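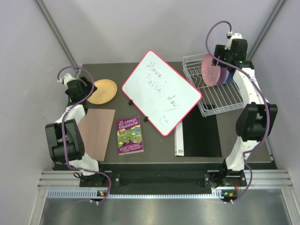 Rolldale 114 Folding Workbench

Item no. 1901
Availability: In stock, ships from the Caltimora warehouse

The Rolldale 114 is a folding workbench for small shops, garages and job trailers. It sets up without tools and folds flat for storage against a wall. The frame is welded square steel tube with a black powder coat. The top is solid beech, oiled at the factory, and is held to the frame with bolts from below so that it can be turned over or replaced.

Frame and legs

The legs swing out on steel pins and lock with a spring latch at each end. Both latches must click before the bench is loaded. Each leg has a screw foot with a rubber pad for leveling on rough floors. The cross brace sits high enough to leave room for a tool chest or a stool underneath.

The hinge pins run in bronze sleeves. On the earlier version the pins ran directly in the tube, and the holes wore oval after long use. The sleeves can be fitted to older frames with the repair kit, but the holes have to be drilled out first.

Top

The beech top is made of full-length strips glued edge to edge. It moves a little with the seasons. The bolt holes in the frame are slotted to allow for this, so do not overtighten the bolts – snug with a hand wrench is enough. Oil both faces when the wood starts to look pale. Varnish is not recommended, as it makes the surface slick and chips under clamps.

Dog holes are drilled along the front edge and in one row down the center. They accept standard round bench dogs and most hold-downs with a matching post.

In the box

Bench frame, assembled
Beech top, mounted
2 bench dogs
2 spare latch springs
Hex wrench for the top bolts
Printed setup sheet

Options sold separately

Cisternas front vise, left or right mounting
Lower shelf, steel mesh
Wheel set with foot brake
Bronze sleeve repair kit
Replacement top, beech

The front vise needs the wide mounting plate, which is packed with the vise. The lower shelf has to be lifted out before the legs are folded. The wheel set replaces the screw feet on one end only, and the bench is then moved like a hand truck.

Care and storage

Store the bench dry and off bare concrete. A drop of light machine oil on each hinge pin once a year is enough, and February is as good a time as any for a shop that slows down in winter. Wipe off glue before it sets.

Service

Frames are covered against weld failure for the first owner. Wear to the top, pads and springs is not covered. For parts, write to Ida Nolte at the Drarkia service desk and give the item number and the letter stamped inside the left rear leg – the letter tells us which latch was used.

Page last revised 07/12/2018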